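Mutadura bin sorter build, FAQ
Durnholm shared workshop, last touched in October

Keep getting the same questions on the build page so putting answers in one place. Will add more when I get time.

What is it?
An arm that takes bars out of one metal bin and is supposed to put them in another. Sort by color is the goal. Moving them at all was the first goal.

Is it a kit?
No. Arm was secondhand, bins are bent sheet metal, controller is a Trelex board with my own code on it. Wiring is mine too, sorry in advance.

How much did it cost?
Budget was 300 for everything except the arm. Went over by 200. Mostly connectors and a power supply I killed.

What does it pick?
Red bars and green bars. Reds are longer. Bars up against a wall or flat along the front edge are the hard ones, fingers need room to get down next to them. 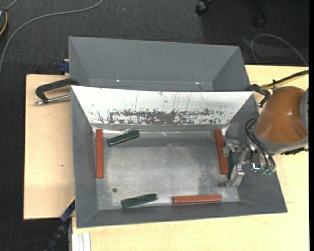

Which gripper pads should I buy?
Ahuja soft ones, the 3 mm. Thicker ones wouldn't close tight enough for me. Glue them, don't trust the tape.

How do you hold the bins down?
Clamps. Screwed them to the top at first and then had to move everything, so clamps. Check them before a long run, they creep.

How many picks has it done?
Past 3000 on the counter, but I reset it once by accident so call it more. That counts misses too.

Does it run by itself?
No, someone stays next to it the whole time with a hand near the stop button. Same if you build one, please.

Where's the code?
On the project page, under files. The readme is out of date, go by the comments insted. Config is seperate, don't forget to change the port.

Can I come see it?
Sunday afternoons, workshop is open. Message first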